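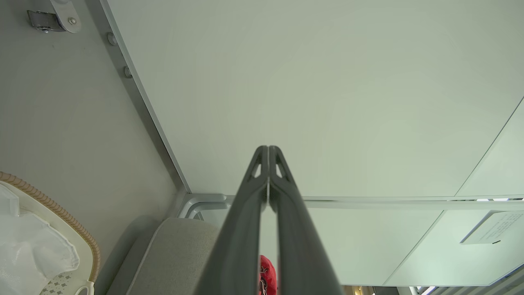 Packing corner, Raltley
20 September 2026

The packing corner at Raltley was tidied last week, and this page is for anyone who hasn't been in since. The frame is light grey metal with a groove along it and round fasteners set into it. The big panel is plain and pale, with nothing stuck or written on it. Please leave it like that.

Red packets go on the left-hand shelf. The shiny red wrapping creases easily, so don't stack anything on top. We have 700 to get through before November, in boxes of 100.

Tape and labels are in the drawer under the window. Spare boxes are kept at Vanari. Ask Sarahí Palacios for the key.

More pictures will go up when the second bench is finished.

Page kept by Braulio Olvera.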